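Fenimura Kitchen Notes: Household Cooking and Reheating Times

Data card and readme, version 2
Maintained by Gaurav Awasthi
Last updated 28 January 2022

Summary

Fenimura Kitchen Notes is a set of 2,000 short written records about cooking and reheating food at home. Each record covers one dish, made once, by one household. It gives the food, the amount, the method, the time the cook planned to use, the time the cook really used, and a free text comment. The records are in English. Some comments have words from other languages, mostly dish names, and those were left as the cook wrote them.

The set was put together to study how people write down times and amounts when they are not following a printed recipe. It can also be used for work on short informal text, unit conversion, and spelling of food names.

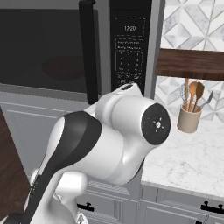
What is in the download

records.csv holds the main table, one row per record.
households.csv holds one row per household, with the kind of stove, the kind of oven and the altitude band.
foods.csv is the list of food names after cleanup, with the spellings that were merged into each one.
changes.txt lists what was changed between versions.
license.txt is the full license.

All tables are UTF-8 with commas between fields. Comments that contain commas are in double quotes. Line breaks inside comments were replaced with a single space.

Fields in records.csv

record_id: a whole number, never reused. If a record is removed, its number stays empty.
household_id: matches households.csv.
food_raw: the food as the cook typed it.
food_clean: the food after cleanup, matches foods.csv.
amount: a number, may be blank.
unit: cup, gram, ounce, piece, bowl, plate, handful or other.
method: stovetop, oven, microwave, pressure cooker, steamer or none.
planned_min: planned time in minutes.
actual_min: time used in minutes.
comment: free text, up to 200 characters.

"None" in the method field means the food was not heated, for example a salad or soaked oats. It does not mean the method is missing. A missing method is a blank.

The units bowl, plate and handful are kept as written. We did not try to turn them into grams. In the first version we did, using one fixed weight for each, and the result was bad enough that the column was dropped. A bowl of rice and a bowl of soup do not weigh the same, and people's bowls differ a lot.

How the records were collected

Households filled in a form on paper or on the Odow notes page. The paper forms were typed in later by hand. Cooks were asked to write the planned time before starting and the other time after eating. We know that many filled in both at the end of the meal. There is no flag for this, and planned times that match the used times exactly should be treated with care.

Collection ran in two rounds. The first used the short form, which had no comment field, so comments from that round are blank. The second used the long form. The column form_type in households.csv says which one a household had. No household had both.

Cleanup

Food names were lowercased and trimmed. Plain spelling errors were merged, so "potatos" and "potatoes" are one food. Dishes with regional names were not merged even when they looked alike to us. Khichdi and rice porridge are separate. Scallions and green onions are merged. If you disagree with a merge, use food_raw and make your own list.

Times given as a range were replaced with the middle of the range. Times given in hours were changed to minutes. "Overnight" was left blank in both time columns and the word was kept in the comment, if there was one.

Comments were read once by a person, and names, phone numbers and street addresses were taken out. They were replaced with the word REMOVED in capitals.
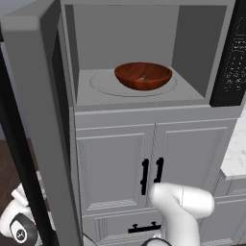
Known problems

Microwave records are hard to compare with each other. The form did not ask for wattage or power level. A few cooks put it in the comment, most did not. Please don't use actual_min as a safe heating time for any food.

Oven times sometimes include preheating and sometimes don't. The long form asks cooks to leave preheating out, the short form says nothing.

Leftovers are marked only in the comment. A search for "leftover", "left over", "yesterday" and "again" finds most of them.

Records 20 and 200 were test entries. They were removed in this version and their numbers are now gaps.

The altitude band was filled in by the household and was not checked.

Not a good fit for

Nutrition work, food safety advice, or any claim about what people in a given region eat. The households joined by word of mouth and are not a sample of anything larger.

Related sets

The Mishra pantry list uses the same food_clean names and can be joined on that column. The Datine recipe index uses its own names. A matching table between the two is planned for March and will be added as a separate file, with no change to the tables here.

License and credit

Free to use and share with credit, including for paid work. Credit as "Fenimura Kitchen Notes, version 2, G. Awasthi." If you change the tables, please say so and give your copy a different name.

Corrections

Send corrections through the issues page with the record_id and the field. Please send one issue per record. Requests from households to remove their own records are handled first and do not need a reason.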